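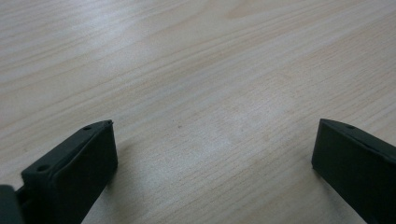 Zidisdale Lunch Club – progress report to MacLeod fund, 1 October to date

Quick one from me as the full accounts are with Akosua Ansah. Spend so far 3,610. Kitchen hire paid up to Christmas. 26 regulars now, mostly from the Situs flats, and a waiting list for the minibus.

Boiler still not right. Engineer came twice, wants 300 for the part. Lensa Alemayehu has asked the landlord to go halves, no answer yet.
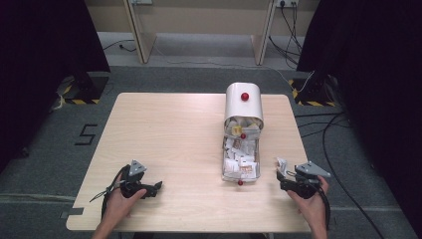 Food costs are up, mainly veg and milk. We've cut back on bought puddings and teh small extras. Clear plastic tissue dispenser with the white cover and red knobs is staying in use, stuffed with paper and little packets, so no money going on a new one. Saving goes to the soup fund.

Still to do – hygeine refresher for two cooks, new menu cards, leaflet drop on Ploment Road. Would like to move 500 from transport to food if you agree. Need a yes or no before the next order please.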